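Does mixing in corrected runs really help imitation learning, or am I fooling myself?

Posted by Stalent

Hi everyone, long-time reader and first-time poster, so please be gentle! I've been training a two-arm policy on a plate moving task, using 523 demonstrations that I recorded myself over July (my wrists still remember it). The policy gets to the plate nicely and then drifts, and once it drifts it never finds its way back. I keep reading that you should let the policy run, step in when it goes wrong, and train on those corrections too. Does that beat simply recording more clean demos? I don't have the patience for another 2,000 either way.

Darwish

Welcome! Yes, in my experience it helps a lot, and your drift is the textbook case for it. Your clean demos never show the arm being slightly in the wrong place, so the policy has nothing to go on once it gets there. What worked for us was 3 rounds of run, correct, retrain, starting each retrain from the full pile of data and giving the corrections extra weight. Keep only the part where you took over, and drop the seconds just before it, or you'll teach the mistake along with the fix. And do compare against the same number of extra clean demos, otherwise you won't know which one helped!

Gidus

more data. always worked for me

Vurneck
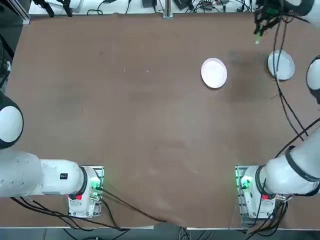 Corrections are only as good as the starting positions you collect them from, and I learned that the slow way. My first batch all began with the dishes in nearly the same spot, so the retrained policy was lovely there and hopeless anywhere else. Now I move things between runs, and I make sure to include awkward layouts, like the blue-gray plate over by the right edge with the gripper cables lying across it, next to easier ones like the pinkish plate out on open table. Hold back 2 layouts that you never train on and test on those after each round. I'd go with Darwish's plan and add this to it. Good luck, and please come back and tell us how it went!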